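文具の仕分けと再配布を開始 サールベリ生涯学習館

サールベリ生涯学習館（運営・財団法人オトニエ）は2024年6月10日、館内の講座や催事で使用した文具と工作材料を整理し、地域の学習団体へ再配布する取り組みを開始したと発表した。対象は、クリップ、のり、厚紙、装飾用の材料など、これまで各教室で個別に保管されてきた小物類である。

同館では年間を通じて149の講座を開いており、終了後に残った消耗品は担当教室の棚に収められてきた。前年度の棚卸しでは、同じ品目が複数の教室で重複して購入されていたことが判明し、購入窓口の一本化と在庫の共有が課題となっていた。

仕分けは工作室の机で行われている。ゼムクリップとダブルクリップは透明の容器に収め、種類ごとにまとめる。
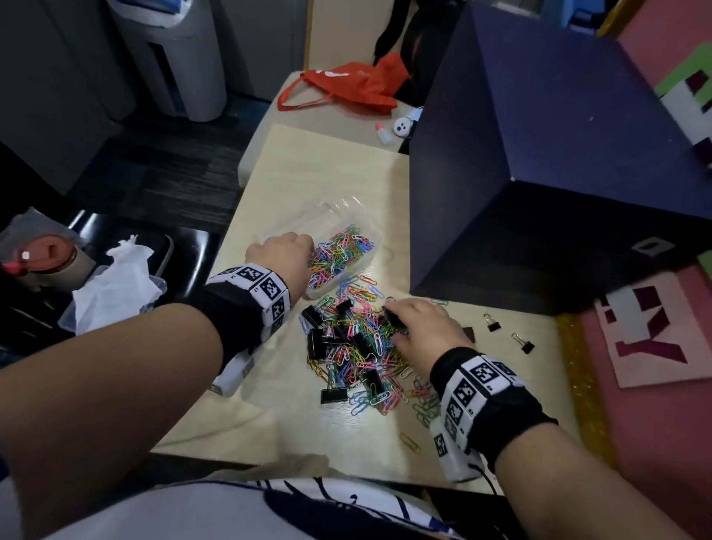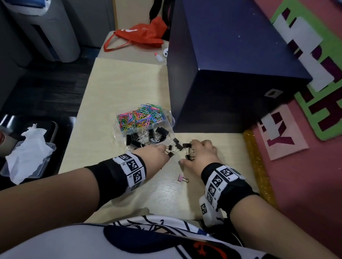

整理を終えた文具は、館内の保管庫で品目別に管理する。変形やさびのあるクリップは金属資源として回収に出し、使用に支障のないものに限って配布の対象とする。色による区分は設けない。工作講座では多色のまま渡すほうが使いやすいとの意見が、講師から寄せられたためである。

配布用の小箱は200箱を用意する。一箱の内容は、ゼムクリップ、ダブルクリップ、スティックのり、色画用紙の端材とし、団体の活動内容に応じて一部を差し替える。受け取りを希望する団体は、所定の申込書に必要事項を記入し、同館一階の事務室に提出する。郵送による申し込みも受け付けるが、小箱の引き渡しは窓口に限る。一団体につき三箱を上限とし、営利を目的とする利用は認めない。

事業を担当するコリーヌ・マルケッティ主任は「小さな文具ほど数が把握しにくく、足りないと思って買い足すことが続いていた。まず種類をそろえて、どの教室からも見えるようにしたい」と述べた。館長のゲラシモス・ステルギウ氏は、整理の手順を文書にまとめ、分館にも配布する考えを示している。

同館によると、今回の取り組みに伴う新たな設備の購入はなく、容器や箱は既存のものを使用する。家庭で不要になった文具の寄付については、当面は受け付けない。保管場所の確保と検品の体制を検討したうえで、9月に改めて方針を公表する予定である。

申込書は事務室および各分館の窓口で配布している。小箱の在庫がなくなり次第、今回の受け付けを終了する。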